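Suncombe workroom: the panels are up

The partition between the workroom and the corridor at Suncombe is finished. Anyone who booked a bench for the first half of the month and got moved to the Shehata building can go back to their usual place from Thu 17 September. Keys are at the front desk as before.

For those who have asked what was done, the old partition was painted board on a timber frame. It had been patched many times since it was put up, and the lower part had soaked up water from a leak in May. The board came out first, then the frame, and the floor underneath was leveled before anything new went in. That last job wasn't in the original plan and added 2 days.

The new wall is made of smooth, pale gray panels with a matte finish, supplied by Pramosik. We looked at a gloss version too. It was easier to wipe down, but it threw the ceiling lights back at anyone sitting at the benches, and the people who tried it for an afternoon didn't like it. The matte costs a little more. The difference for the whole room came to $572, and it was paid from the building budget.

Some of you have said the panels don't look like they are all the same color. They are one color and came from one batch. A pale matte surface picks up whatever light is near it, so a panel can look bluish on one side and a bit pink on the other, and it will change again in the late afternoon when the sun gets to that side of the building. Nothing needs to be repainted.

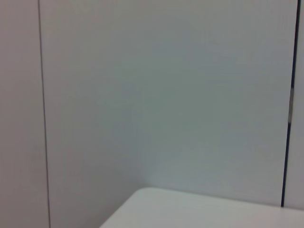

The joints between panels have been left open to view, with no cover strips. Cover strips were on the first drawing, and Callum Cropper asked for them to be dropped after seeing how much dust they had collected in the Shehata building. It also means a single panel can be taken out if it gets damaged, without pulling the trim off its neighbors. Two spare panels are stored flat in the basement. Please don't lean anything on them.

The white tabletops are back in the room. They were cleaned while they were out. If yours rocks, turn the foot under the low corner until it stops, and if that doesn't fix it, leave a note at the desk with the bench number.

A few requests now that the wall is in. Please don't use tape on it. We tested masking tape and packing tape on an offcut, and both left a mark that took a long time to get off. Don't drill or screw into the panels either. Notices can go on the cork board by the door, and Platar is bringing a second board for the other end of the room. For cleaning, a damp cloth with a drop of dish soap is enough. Scouring pads will leave shiny patches in the finish.

The room is approved for 40 people, the same as before. The heating on that side was turned off during the work and is now back on the normal schedule. Lost property found behind the old partition, mostly pencils and one left glove, is in a box at the front desk until the end of the month.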